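Guide de mise en service -- module de perception Clundska
Section 5 : Vérification des poses et réglage des seuils avant saisie
Révision du 13 juin 2018

5.1 Avant de commencer

Cette section suppose que le calibrage main-œil (section 4) est terminé et que le résidu enregistré vous paraît crédible. Un résidu faible ne prouve pas grand-chose si toutes les vues de calibrage ont été prises sous le même angle. En cas de doute, refaites la section 4. Le logiciel, lui, ne vous le demandera pas.

Le planificateur Ostby doit être arrêté. S'il reste actif en arrière-plan, il continue de publier des trajectoires et le module de perception peut se caler sur un repère périmé sans afficher d'alerte.

ATTENTION : pendant toute la section, gardez le bras en vitesse réduite et l'arrêt d'urgence à portée. Les étapes 6 à 9 autorisent des mouvements à l'intérieur du châssis.

5.2 Chargement du modèle de scène

1. Ouvrez l'onglet Scène et chargez le profil « tour ouverte ».
2. Vérifiez que le port du flux poignet est bien 2000. Une autre valeur signifie en général qu'un ancien fichier de configuration a été relu au démarrage.
3. Lancez l'acquisition et attendez que le compteur d'images dépasse 179. Avant cela, l'exposition automatique n'est pas stabilisée et les scores affichés ne valent rien.
4. Réglez le seuil de segmentation sur 446. La documentation de Tomaszewski recommande 491 ; sur des câbles noirs, cette valeur nous a toujours donné des masques troués. Essayez les deux si vous voulez vous faire un avis.

Note : l'indicateur « Scène comprise » passe au vert dès que trois plans sont détectés. Trois plans, c'est peu. Ne vous fiez pas à ce voyant et regardez les masques un par un.

5.3 Contrôle visuel du flux poignet

5. Affichez le flux brut, sans superposition, et comparez-le aux vues de référence. La carte mère, les nappes de câbles et les doigts de la pince doivent être lisibles en même temps. Si les doigts manquent, revoyez l'inclinaison de la caméra.

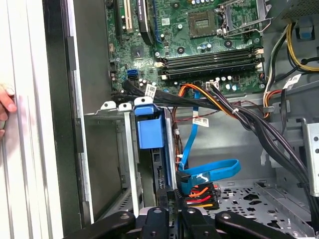
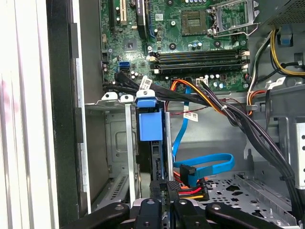
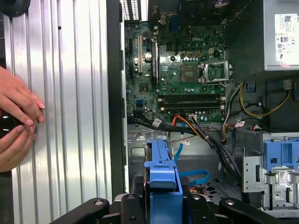
Fig. 5-1 à 5-3. Flux poignet, tour ouverte, carte mère verte, socket de processeur vide. Sur la troisième vue, la pince tient la base d'un support bleu.

Points à surveiller sur ces vues :

Les câbles noirs. Le faisceau qui traverse le châssis est la première source d'erreurs. Le segmenteur le coupe volontiers en plusieurs objets, puis déclare libre l'espace entre les morceaux. Fusionnez les masques à la main avant de continuer.

Le plastique bleu. Le profil de couleur fourni confond les pièces bleues du châssis avec les câbles bleus. Sur la figure 5-1, le loquet et le câble SATA sont proches, et la fonction « Séparer par teinte » ne sert à rien dans ce cas. Utilisez « Séparer par forme », plus lente mais moins fantaisiste.

Les tôles perforées. Les petits trous du fond produisent des points de profondeur aberrants. Le filtre médian en retire une partie. Nous n'avons pas trouvé de réglage qui les retire tous sans manger aussi les bords des pièces minces.

Les mains. Des doigts sont visibles au bord gauche des figures 5-1 et 5-3. La classe « opérateur » du détecteur est peu fiable quand seule une partie de la main entre dans le champ. Elle ne constitue en aucun cas une fonction de sécurité -- quoi qu'en dise la fiche commerciale.

5.4 Validation de la pose de saisie

6. Sélectionnez la pièce cible dans la liste. Si elle apparaît deux fois, supprimez l'entrée au score le plus bas et relancez la détection.
7. Demandez une pose candidate. Le module en propose plusieurs, classées par « confiance ». Ce classement tient compte de la géométrie des doigts, mais il ignore les câbles souples.
8. Faites défiler l'approche en simulation, image par image. Refusez toute trajectoire qui croise un faisceau, même si le planificateur l'affiche en vert.
9. Exécutez l'approche seule, sans fermeture. Comparez la position réelle des doigts à la position superposée. Un décalage visible à l'œil suffit pour revenir à la section 4.
10. Autorisez la fermeture, puis enregistrez la pose sous un nouveau nom. L'option « Écraser » ne conserve aucune sauvegarde.

Note : le correctif Perwood livré en février devait supprimer les doublons de l'étape 6. Chez nous, il en reste, surtout après un redémarrage à chaud. Gardez l'habitude de relire la liste.

5.5 Si la pose change d'une détection à l'autre

Relancez la détection sans rien déplacer. Si la pose saute encore, baissez le gain d'éclairage avant de toucher aux seuils : les reflets sur le métal nu sont plus souvent en cause que l'algorithme. N'activez pas le lissage temporel à ce stade. Il stabilise l'affichage et masque l'erreur, que vous retrouverez à la section 6 avec la pince déjà engagée.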